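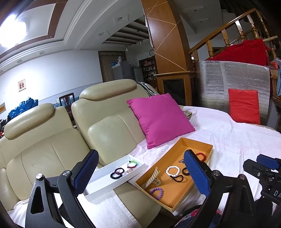

Kalluvel: a little inventory of hair things and bracelets

README, version 3

Hi, and welcome to the most overdocumented pile of hair ties I know of. Kalluvel is a table of small accessories: hair ties, claw clips, metal clips, beaded bracelets, and the odd ornament that has come loose from something. It has 1,483 rows, one row per item per sorting session, so the same red bracelet can show up many times if it kept getting moved from box to box (it did).

I started it in February when I was trying to get my own accessories out of one big bag and into something I could find things in. Wakana Yoshida saw my first spreadsheet, said the color column was useless, and rewrote it with me over a very long lunch. She was right about the color column. You'll see her initials all over the notes.

What you get

items.csv is the main table. boxes.csv is a short list of the boxes and what they were used for. words.txt is the list of names we allow ourselves to use. There's also a folder of pictures, sorted by session, for anyone who wants to check our labels against the real thing.

The full picture folder is 400 files. If you only want to try things out, take the starter set, which has 86 of them and unzips in no time.

How the sorting goes

Pretty much every session happens in the living room. I sit by the sofa with the lids off and move small stuff between shallow boxes until I'm happy with it. A narrow white box and a bigger orange cardboard one got the most use. I like shallow boxes for this job! You can see a dark hair tie at the bottom of one without tipping everything out, and a bracelet can lie in its own curve without getting squashed under a clip.

There's no rule that says one kind of thing per box. I tried that and hated it. My sorting is by what I reach for together, so a purple beaded bracelet may well share a box with a cream claw clip and a couple of black hair ties, and both boxes can have bracelets in them at once. If you want a tidy one-kind-per-box data set, you can make one by filtering on the kind column, but the box column will never give it to you.

The columns

item_id: a number that stays with the item for good. Retired numbers don't get reused.

session: which sitting the row comes from.

kind: one of hair_tie, claw_clip, metal_clip, bracelet, ornament, other. Please don't invent new ones without asking me, I'm begging you. We had "scrunchie," "scrunchy" and "scrunch" in the same week.

color: the main color, as a plain everyday word. Cream is cream. Maroon is allowed as its own color, after a fairly heated exchange of messages with Tarek Nimri, who wanted it folded into red. A bracelet with beads of several colors gets "multi" and then the colors go in the notes, brightest first. So a bracelet with bright green and deep red beads would be multi, with green written before red.

texture: smooth, textured, or blank. Mostly useful for hair ties, where two black ones can be impossible to tell apart otherwise.

bead_shape: bracelets only. Round, mixed, or blank if I couldn't tell.

box: the name of the box it was in when I stopped for that session. Look it up in boxes.csv.

covered: yes if something is lying over part of the item. A maroon tie overlapping a black one means the black one gets a yes. This one matters more than I expected when you're matching rows to pictures.

notes: anything goes. Some are useful and some are me complaining about clasps.

Things that will trip you up

Black hair ties. There are a lot of them and they don't hold a shape, so the same tie may be a neat ring in one session and a bent loop in the next. I gave each one an item_id, but I would only trust those for the textured ones. For the smooth ones, treat the ids as my best guess.

Small ornaments. Little loose pieces are the weakest part of the table. Some are translucent, some are gold with paler bits, and half the time I don't know what they belonged to. If I couldn't say whether something was a bead or a charm, it went in as ornament. Bendik Myklebust is trying to match them back to their bracelets, and if he gets anywhere there will be a parent_id column in version 4.

Silver and gray. Metal clips are all "silver" as far as I'm concerned, even the dull ones. Version 1 had both words, so old rows may still say gray. I thought I'd caught them all and then found two more while writing this.

Pale beads. White, cream and clear look very much alike in evening light. I label from the object in my hand, so if the picture disagrees with the table, go with the table.

Empty space isn't recorded. Somebody asked if they could work out how full each box was. Sorry, no! A box with one end full and the other end bare looks just like an evenly spread box in items.csv. You'd need the pictures for that.

Who this is good for

People who want a small, messy, very domestic table to practice on. Benedikt Dreßler used the starter set to teach a beginner's class on cleaning up color names, and I've used it myself to find a clip I was sure I'd lost. It's a poor fit if you want a fair sample of what people in general own. This is one person's taste and I really like beads.

What changed in version 3

Added texture and covered. Split clip into claw_clip and metal_clip. Fixed the session numbers that skipped. Dropped the price column, which was nearly all blanks. Capped notes at 1,000 characters, mostly to protect you from me.

Sending fixes

If you spot a wrong label, send me the item_id, the session, and what you think it should be. One fix per message is easiest. Normunds Toom goes through them with me in the evening, usually around 8 p.m., and we leave the original value in the notes so you can tell what it used to say.

New names for words.txt go through the same way. Current open question: does a hair tie with a bead on it count as a hair tie or an ornament? I say hair tie. Wakana says ornament. Write in if you have feelings about it.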